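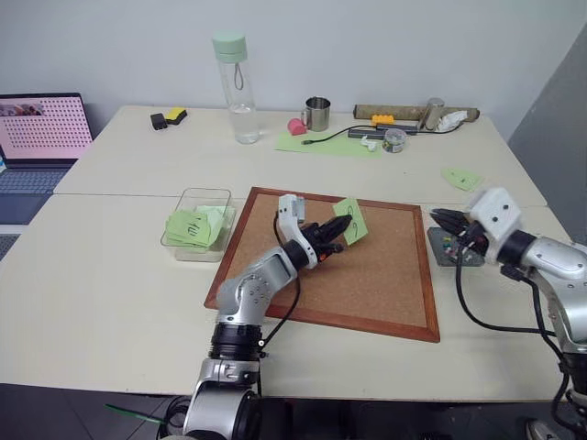

How to set up a cork board for sticky notes (and whether you should bother)

I have read a lot of pages that promise a note board will fix your week. It won't. What it can do is keep a handful of small jobs in one spot where you will see them, and that is worth twenty minutes if you already own the board. If you don't, try a closet door first and see whether you keep it up past the first month.

What you need

A framed cork board. Mine is a Maltberg and cost too much. The cheap Kershaw one in my garage works just as well and the frame is only a little uglier.
Sticky notes in one color.
A dark pen that doesn't smear.
Push pins, 16 to start.
A box or tray for the blank notes.

About that single color. Every guide I looked at wants a rainbow: pink for urgent, blue for calls, yellow for ideas. I tried it in September and spent more time looking for the right pad than doing the jobs. Pick one. Pale green is easy on the eyes and dark ink shows up fine on it.

Step 1. Lay the board flat

Don't hang it yet. Put it on a table and work from above while you decide where things go. Cork is bad at holding sticky notes for long, whatever the package says, and on a wall you'll be picking them up off the floor before you've made a single decision. Flat, they stay where you put them and you can shuffle them as much as you like.

Wipe the cork with a dry cloth first. Dust and crumbs of cork kill the adhesive.

Step 2. Write before you stick

Write each note while it's still on the pad. Paper on cork gives under the pen and you get holes. Two or three words is plenty. "Call dentist" is a note. A paragraph is a letter, and it belongs somewhere else.

Peel from the side, parallel to the sticky strip, and the note won't curl as much. This is the one trick from the internet I'll vouch for.

Step 3. Place them with gaps

Start near the top and leave a finger's width between notes. Overlapping looks busy and hides the bottom one, which will be the one you needed. If the board is full, the answer is to throw something out. A bigger board just holds more things you aren't doing.

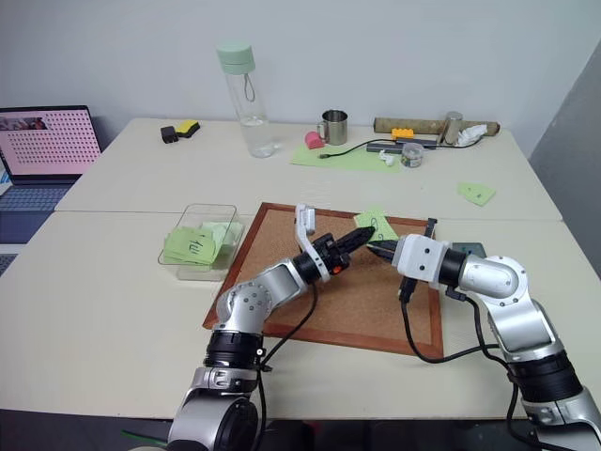
Keep the spare notes in a clear box next to the board, and the rest of your stuff at the back of the table.

Step 4. Give the pad a home

I was doubtful about the box. Dermont sells a "note station" for this, and you don't need it. Any clear plastic food container will do, as long as you can get your fingers in and lift the top sheet out. Leave the lid off or you'll stop using it.

Drinks go well away from the work area — ink and water don't mix, and cork stains.

Step 5. Pin, then hang

Once the layout has survived a couple of days, put one pin through the top of each note, right through the sticky strip. Then hang the board. Use two hooks if the frame is wide, and check it with a level. I used one hook and it has been crooked ever since.

Step 6. Clear it out

Every 3 days, take down whatever is finished. If a note has been moved twice and still isn't done, decide whether you ever meant to do it. Most of mine go in the recycling at that point.

Problems you may run into

Notes curl at the bottom: you peeled them upward, or the room is damp. A second pin fixes either.
Notes fall off overnight: cheap pads. Pin them sooner.
You stopped looking at the board: it's in the wrong room. I moved mine from the office to the hallway by the back door and it got better, though not by as much as I'd hoped.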